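Why I Stopped Preordering Figures (Mostly)

20 Jul 2018

13 comments | 370 shares

I canceled a preorder on Tuesday night and felt great about it for maybe ten minutes. Then I went right back to the listing to look at the photos again. If you collect scale figures you know exactly the state I was in.

The figure was the new Raju from Cotow, the one with the big torn cape and the lantern. Gorgeous sculpt. And I still think that preordering the way we all do it now is a bad habit, me included, and I want to make the case before September, when the next giant wave of announcements lands and we all lose our minds together.

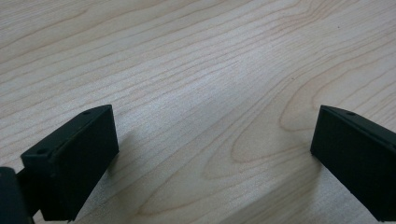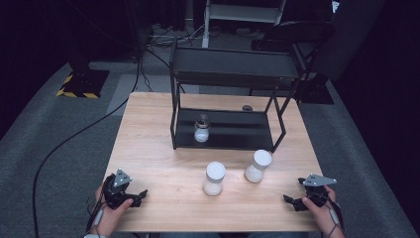

So, how does a preorder work these days? A company shows you a painted prototype under perfect lighting. You have a few weeks to say yes. Then you wait most of a year (or longer, if it's Gitusard, and I say that as a person who owns way too many Gitusard figures), and at the end of it you get charged for something you picked out when you were a slightly different person. I have paid for figures from shows I'd quit watching by the time the box came. I have one I'd flat out forgotten about. The email said "your order is ready to ship" and I thought it was spam!

My buddy Ajith Kandasamy thinks I'm being dramatic. His argument is that preorders are how small runs get made in the first place. Factories need a number. If everyone waits to see the finished thing, the weird side characters never get a figure at all, and we're left with the same 2 heroines in a new swimsuit every summer. That's a good point and I don't have a knockout answer to it. I like the weird side characters. Raju is a weird side character.

But the window is where I get annoyed. Why is it so short? Sullinlow kept theirs open for 13 days on the last shrine maiden release, and they put up exactly one color photo before it closed. The rest were gray, unpainted shots. I'm supposed to commit to a price like that off a gray lump with nice hair? That's a countdown clock and it's there to make you panic. The forum thread was full of people saying some version of "I'll order now and decide later," and of course hardly anyone goes back to decide later. I sure don't.

And then there's the aftermarket, which scares us all into it. Heriberto Zavala runs the secondhand table at our local swap meet and he's been telling me for years that most figures come down in price after release. Not the handful everyone posts about. Most of them. He had a boxed, never opened knight figure last month for less than I paid to preorder the same one, and I stood there holding it like an idiot. (I didn't buy a second one. I thought about it.)

The edition number stuff doesn't help either. My mage figure came with a card saying it's number 2239, and I was so excited about that card - it's in a drawer somewhere. It didn't make me like the figure any more than I would have without it.

What I'd like is pretty modest. Show the painted prototype from the back. Keep the window open for a full month. Let people cancel without treating them like they kicked a dog, up to the point where the factory order goes in. A couple of shops already do this and they seem to be doing fine.

For my part, I'm allowing myself one preorder a season, and it has to be a character I liked a year ago and still like now. Everything else can wait for the swap meet. Ajith has bet me lunch that I'll break the rule by the end of September, and he's already sent me the link to the Raju rerelease page twice.

Share this post | 13 comments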